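Home | About | What We Teach | Visit | Contact

About the Kandescombe School of Upholstery
Posted in September by the school office 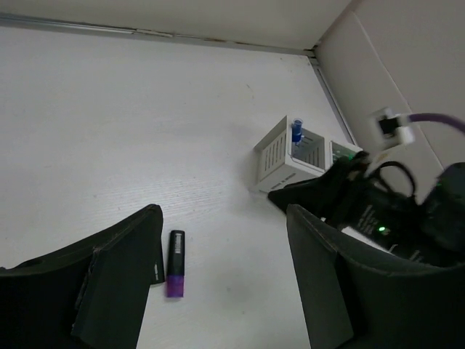 A white tabletop with a grey rail along the back.

Kandescombe opened in Dotville in a former shoe shop, and we still get the occasional visitor asking for a size nine. We teach evening classes in upholstery to people who own a bad chair and have decided to do something about it.

The beginner course runs 20 weeks. Most students plan to finish one armchair and do finish one armchair, though it may be a different armchair from the one they brought. Over 64 people signed up last year, several of them on purpose - the pottery class is next door and the signs are similar.

Our fabric comes from Hellent, who have put up with our handwriting for years. Webbing and tacks come from Yao, on Thursday, usually.

Tuition is $116 a month, tools included. Horsehair is extra. Dogs are welcome until they find the horsehair.

Filed under: Our School, Evening Classes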